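How do you get a sourdough starter going again after a long break?

Posted in Kitchen and Baking

crumbs_and_co

Hi all, long-time reader, hardly ever post. I have a sourdough starter that I kept going pretty faithfully until September, and then we moved, my oven at the new place was broken, and the jar went to the back of the fridge and stayed there. I pulled it out last night. There's a layer of dark gray liquid on top and underneath it looks like wet cement. It smells like nail polish remover mixed with old apples. No fuzz, no pink or orange streaks that I can find, and I looked hard with a flashlight.

I'd rather not start over if I can help it, mostly for sentimental reasons (my aunt gave me the original spoonful when I got my first apartment). I fed it once this morning with all-purpose flour and tap water and so far it has done nothing at all. My kitchen is cold, the thermostat is set low at night and the counter by the window gets chilly.

So what do I do now? Do I pour off the liquid or stir it in? Do I have to use whole wheat? And how long do I keep feeding it before I give up and admit it's dead? I've read so many pages at this point and they all say something different. I have a kitchen scale if that matters. Thanks!!

Marisol Lyons

Don't give up on it yet! Four months in the fridge is not that long for a starter. Mine once sat through a whole winter and a kitchen remodel and it came back fine, it just took its sweet time.

The gray liquid is hooch, and it means the starter is hungry. I pour it off when there's a lot of it and the smell is that strong. Stirring it in won't hurt anything, you just end up with a more sour starter that takes longer to settle down. The nail polish smell goes away with regular feeding. Pink, orange or fuzzy means throw the whole thing out, jar contents and all, no scraping off the top. It sounds like you're clear on that.

What I'd do is scrape off the top layer, dig down to the paler stuff underneath and take one spoonful of it. Put that in a clean jar with 100 grams of flour and 100 grams of water. I know that seems like a lot of food for one little spoonful, but you want to dilute all that acid. I use half whole wheat or rye for the first few feedings and then go back to plain white. You don't HAVE to, it just seems to wake up faster for me. If all you've got is all-purpose, use it, and make sure it's unbleached if you can.

Then leave it somewhere warm and don't touch it until the next day. This is where people go wrong, me included. They see no bubbles after a few hours and feed it again, and then again, and the poor thing gets watered down to nothing. Until you see real bubbles, once a day is plenty. When it starts rising and falling, switch to twice a day.

For warmth I put mine in the oven with only the light on. PLEASE put a sticky note on the oven door. I preheated for a frozen pizza with the jar in there and I still think about it. If your oven runs hot with the light on, prop the door open with a wooden spoon. The top of the fridge works in some kitchens too, though in my current place it's the same temperature as everywhere else.
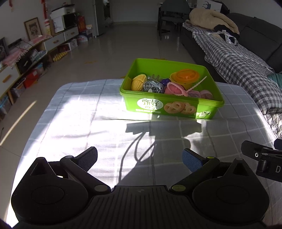 On the tap water, if yours smells like a swimming pool, fill a pitcher the night before and leave it out on the counter. That's enough in a lot of towns, though some use a kind of chlorine that doesn't go away by standing, and then filtered or bottled is easier. I've moved three times with mine and only had trouble with the water in one place.

Put a rubber band around the jar at the level of the starter right after you feed it. Then you can tell whether it went up and came back down while you were asleep, because it'll leave a streaky line on the glass. I give it two weeks before I'd call it. Don't bake with it until it doubles after a feeding a few times in a row, or you'll get a brick. Use the extra for pancakes once the smell is nice again, not before!

oldstove_dan

Throw it out and get some from a bakery. Ours gives it away if you ask nicely and bring a jar. Flour isn't free either.

crumbs_and_co

Update for anyone who finds this later. I did the one spoonful thing with half rye and put it in the oven with the light on (note on the door, thank you Marisol). Nothing the first two days, then on the third there were little bubbles along the side, and tonight it's a finger's width over the rubber band. Still smells sharp but more like yogurt than paint. Dan, I might ask at the bakery for a backup anyway. I'm moving to twice a day starting tomorrow and will dry some on parchment once it's strong, so I have a spare in the cupboard.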